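Learning from Demonstration - Handout for Lecture 7
Several views, one action: how the cameras are used in shelf tasks
Odair Guimarães, Welbridge

Reading before the exercise class: the notes from lecture 4 on behavior cloning, especially the part about compounding error. I will not repeat the derivation.

1. Where we stopped

Last time we had a policy which takes an observation and gives an action, and we trained it on pairs recorded from a person who moves the robot. I wrote the observation as one letter, o, and I asked you to accept it for the moment. Today we open this letter. In the shelf tasks of the Plilleo project, o consists of the joint positions of both arms, the opening of both grippers, and the pictures from the cameras. Most of the difficulty sits in the pictures.

The task family is simple to say. A customer order names some products. The robot must find each product on the shelf, take it, and put it in the shopping basket. There is also the opposite task, in which products from the basket go back to their place. Both tasks use the same recording setup and the same action format, and both are in the set that you will use in the exercise.

2. Two kinds of view

A wrist camera moves with the gripper. When the gripper comes near to a product, the product becomes large in the picture, and small errors of position become easy to see. The fingers are always in the same part of the picture, so the network can learn the relation "product between fingers" without knowing where the arm is in the room. We say that the wrist view is local, and that it is nearly invariant to the position of the shelf.

The price is that the wrist camera sees little, and what it sees changes quickly. During the approach, a tall product may lose its top part from the picture, and the top is often where the grasp should be. Two shelves with similar labels may look almost the same from close. If the policy has no memory, it cannot know from one wrist picture which part of the order is already done. 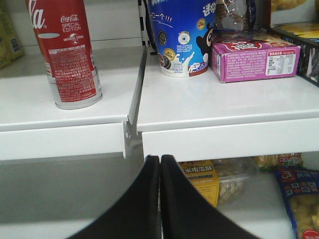 It follows that the policy must take the question "which product, which shelf" from another source. In our case there are two other sources: the joint positions, which tell where the wrist is, and the fixed camera, which sees the workspace from outside.

The fixed view has the opposite properties. It shows the relation between the arms, the shelf and the basket in one picture, and its background remains almost the same during an episode. But a product takes up few pixels after we resize the picture for the encoder, and the arm itself often hides the place where the contact happens. Please remember this last point. Students often think that occlusion is rare and that it is a kind of noise. In manipulation it is systematic, because the hand must go to the object, and the hand is not transparent.

3. How the views are combined

In the baseline, each camera picture goes through its own encoder and becomes a short sequence of tokens. We add to each token a learned vector which says from which camera it comes. Then all tokens, together with one token for the joint state, enter a transformer, and the decoder gives a chunk of future actions. The chunk is executed partly, and then the policy is asked again.

There are three choices in this design which you should be able to defend or attack.

Shared or separate encoders. The two wrist cameras see similar things, so it is natural to share the weights between them. The fixed camera sees different things, so we keep its encoder separate. Sharing everything gives a smaller model, but in our experience the fixed view then becomes weak.

Early or late fusion. If we concatenate one vector per camera at the end, the network cannot compare places inside one picture with places inside another. With tokens it can. The cost grows with the square of the number of tokens, which is why the pictures are reduced first.

Dropping a view during training. In the variant which we call Nivard, each camera is removed at random for a whole training chunk and replaced by a learned "missing" vector. I come back to it in section 5, as it is the main result of today.

4. The basket phase

The simplest way to understand why we need the fixed view is to look at the moment when both arms work at the basket. There the left and the right gripper come close to each other, and a collision is possible. In each wrist view the other arm may appear late, or from an angle which does not tell the distance well.

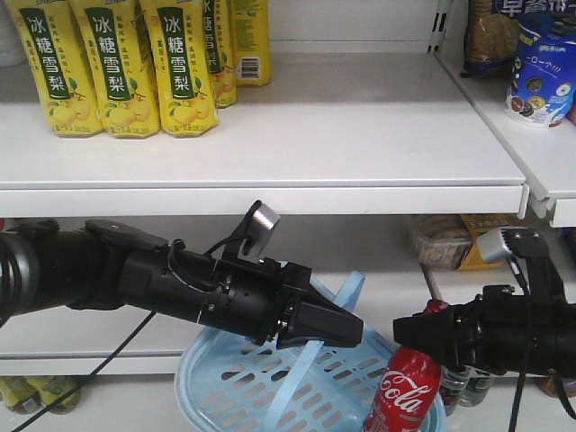
Figure 1. Fixed view in the basket phase. Both grippers are over the basket; the cola bottle is inside it, toward the right side.

For the recorded demonstrations this phase is slow. The person who controls the arms becomes careful, the movements become small, and many neighboring time steps have nearly the same action. It has a statistical consequence. If we sample time steps uniformly, the training set contains a lot of "almost no movement", and the policy learns that waiting near the basket is a good behavior. You have probably seen such a policy in the demonstration videos of other groups - it goes to the right place and then it hesitates for ever.

We have two simple remedies. The first is to remove time steps where both arms are under a small speed threshold, but keep the time steps where a gripper opens or closes, even if the arm stands still. The second is to predict longer chunks, so that the end of the pause is inside the chunk. Please do not use both with strong settings together. The policy then becomes hasty, and it opens the gripper before the product is over the basket.

A remark about labels. In the Plilleo set each episode is divided by hand into phases: search, approach, grasp, transfer, basket, retreat. The phase labels are not given to the policy. We use them only for analysis, and in section 5 you will see why they are worth the effort.

5. What view dropping changes

The question of the Nivard experiment is the following. When the policy makes an error, does it make the error because the information was not in the pictures, or because the policy listened to the wrong picture? These are different problems. The first asks for another camera, and the second asks for another training method.

To separate them, we take a trained policy and we hide one view at test time, during one phase only. If the error in this phase increases, the policy was using that view. If the error stays the same, the policy was ignoring it, or the same information came from another view. With the baseline we observed something unpleasant: hiding the wrist view during the approach changed the predicted actions very little. The policy moved almost from joint positions and the fixed view alone. It had learned where the products usually stand, and it did not look closely.

On the training shelf such a policy seems good. Move the product to the side by the width of a finger and it closes the gripper in the air.

With view dropping in training, the policy cannot depend on one source only. The wrist view becomes important in the approach and grasp phases, and the fixed view becomes important in search and basket. No one has told the network this division of work. Paiva, the second variant, goes a step further and also drops the joint state, with a lower probability. It was more robust to a moved shelf, but its transfer movements were less smooth, and I would not say that it is better in general.

A difficult case for all variants is a transparent package on a low shelf, with the fingers in front of it. The wrist camera sees the product through the gap and at both sides of the fingers, the plastic reflects the light of the room, and the printed label is the only strong texture.

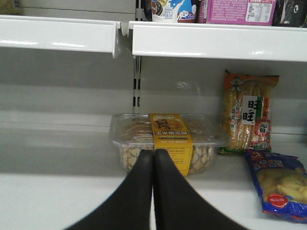
For this type of product we looked at the attention maps, with the usual warning that attention is not an explanation. Before view dropping the attention on the wrist picture was spread over the whole shelf, including the neighboring bags. After it, much of the attention went to the label band and to the finger tips. I find it plausible, because the distance between label and finger tips is the quantity which a person would also watch. But plausible is a weak word in an experimental science, so in the exercise you will test it by covering regions of the picture.

6. Limits of the result

The test shelf and the training shelf are in the same room, under the same light. We moved products and we moved the shelf a little, but we did not go to another shop.

The success measure is strict at the end and blind before it. A product which falls and is picked up again counts the same as a clean grasp. For the next version we want to report the number of attempts, too.

Hiding a view during one phase also brings the policy to inputs which the baseline has never seen. For the baseline, a black picture is outside the training data, so part of the change can come from this and not from missing information. To reduce the problem we replace the picture by one from another episode in the same phase. Do the same in your exercise, and write in your report which replacement you used.

7. Exercise

a) Train the baseline and the Nivard variant on the small split. Use the same seed and the same number of updates for both.

b) For each phase, replace one view at a time and report the change in action error. Show separate curves for the left and the right arm. Averages over both arms hide the effect, because one arm often rests when the other works.

c) Choose one product with a transparent package and one with an opaque package. Cover the label region in the wrist picture and compare. Explain in your own words what the difference can show and what it cannot show.

d) Optional. Change the speed threshold from section 4 and describe the behavior near the basket.

Please work in groups of 2. Reports are due Fri 11 September, before the exercise class. One PDF per group, and put the code in an appendix or give a link. If your training does not converge, hand in what you have, with the loss curves, and we will discuss it in class.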